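Trullemska Bench Kit – Setup Guide
Section 4: Peg board chore test
Rev. 10 January 2025

Read Section 3 first. Arms homed, stop button in reach.

What this test is for: can the machine put small things where they go. Same skill as loading a cutlery tray or filling a parts bin on the line. Not laundry. Not dishes. Sosthorpe model can't do those yet, dont promise it to anyone.

4.1 Placing the board

1. Clear the dark table. Cables out past the arms, never across the board.
2. Lay the white board flat between the arms, long side running away from the robot.
3. Set the blue parts out per the start card. Disc with the knob goes near the far edge.
4. Jog both hands in slow. Max 2 tries per part, then back off and re-home.
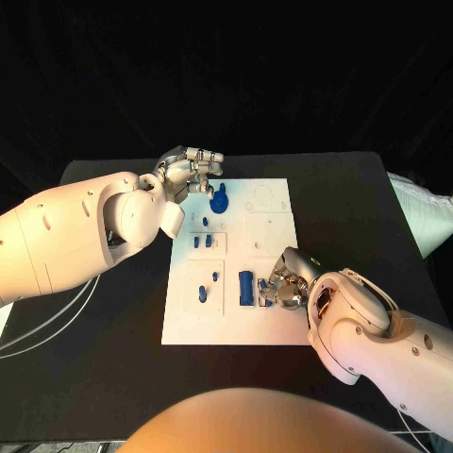 4.2 Choosing the end tool

1. Power off at the wall. Wait for the fans.
2. Fit hand or gripper. Mixed is fine – gripper one side, fingers the other.
3. Load the matching tool file. Wrong file = wrong reach.
4. Gripper tips point down over the recess before you lower.

CAUTION: Strong colored light changes how the blue parts read to the vision system. Recalibrate after any lighting change. 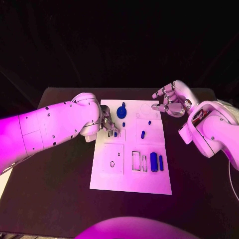
Fig. 4-2. Gripper left, hand right, pink light. Small block in the square recess.

4.3 Two-hand run

1. Both hands up, palms clear of the parts.
2. Check the count on screen against the board. Fix by hand if its off.
3. Press RUN. Stay out of the arm sweep.
4. Log every drop, even the dumb ones.

Note: pass mark is 230 out of 299 placements. A person gets all of them, bored. So no, not ready for your kitchen – shop floor maybe, one fixed task, someone watching.

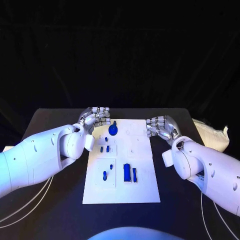
Fig. 4-3. Hands on both sides, eight blue parts on the board.

Error 100 = part lost. Look under the table, then see Section 7.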